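The fault came on a Sunday, a little after the bakery downstairs closed, and I'm sorry to say I was eating. Grerkodska had been sorting so sweetly all morning, over 600 turns and never a grumble, that I'd stopped listening for her.
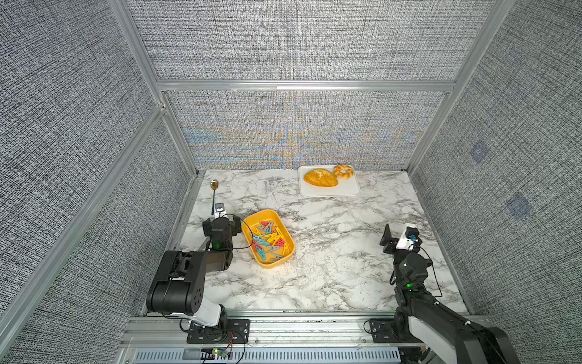

Then the left arm simply forgot where its elbow was, bless it, and swung at the bread. I hit the stop, said a word my mother wouldn't like, and sat a good long while with my hand on the button.

Recent stories
The Rulcombe Ferry
Trullow in October
41 Lamps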